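Celever Toast Table, README

Contents
1. Scope
2. Objects
3. Files
4. Labels
5. Known issues
6. Contact

1. Scope

Celever Toast Table is a small collection of tabletop episodes on one kitchen activity: handling sliced bread at a two-slot toaster. It contains 270 episodes and 2038 labeled segments. Everything was recorded at the Birnau kitchen room. The other Celever tables (Sink, Cutlery, Jars) are distributed separately and use the same folder layout.

An episode covers one attempt. Failed attempts are kept and marked in the index.

2. Objects

toaster - two-slot, dark green, brushed metal plate around the slots. The push-down lever is labeled as a separate part.
bread - sliced, with crust. Slices are labeled individually. A slice keeps its ID for the length of an episode, even when it goes out of view inside a slot.
bowl - red inside, thin black outer rim.
tray - rectangular, wood with a cream-colored raised rim.
table - white top. Not labeled as an object, but used as a location.

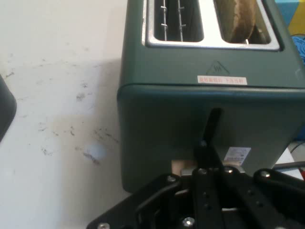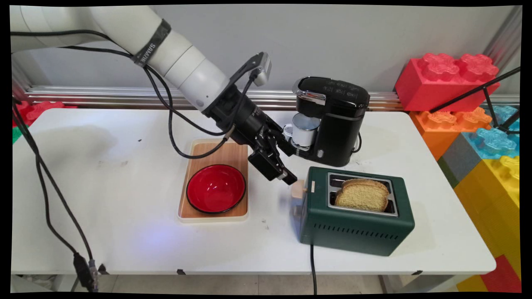

Birnau, 7 November 2022

The number of slices in the toaster varies. Read it from the start_state field and do not assume that both slots are filled. Slots are named slot_a and slot_b, and the mapping is fixed to the toaster body, so the names do not change with the viewpoint.

The bowl and the tray are tracked separately. If the bowl is moved off the tray, the tray keeps its last pose until it is touched. Surface marks on the table have no label and should not be used as reference points, as the top is wiped between sessions.

3. Files

index.csv - one row per episode: episode ID, start_state, end_state, outcome, notes
segments.csv - one row per labeled segment: episode ID, start, end, label, object, slice ID
objects.txt - object names and allowed locations
views/ - one subfolder per episode
CHANGES.txt - corrections since the first upload

Times are in seconds from the start of the episode. Missing values are left blank. Older scripts that expect -1 will fail on slice ID.

4. Labels

There are 7 segment labels:

approach
grasp
lift
insert
lever_down
place
idle

A segment carries exactly one label. Insert begins when the lower edge of the slice passes the metal plate and ends when the slice is released. Lever_down ends at the lowest lever position, whether or not the lever stays there. A slice that is dropped flat across the slots is labeled place, location toaster_top.

Gwendolyn Montoya labeled the full set. Dwayne Mahmoud checked the lever_down segments a second time, and his version is the one in segments.csv.

5. Known issues

- Slice IDs are swapped in 2 episodes. Both are flagged in the notes column.
- Browning is not labeled. Crust color differs from slice to slice before any heating and is a poor guide to toasting state.
- Crumbs are ignored throughout.
- The Obi loader reads toaster_top as an unknown location. Add it to the location list by hand, or wait for the December update.

6. Contact

Corrections go to Dwayne Mahmoud at Drimbridge. Include the episode ID and the row number from segments.csv.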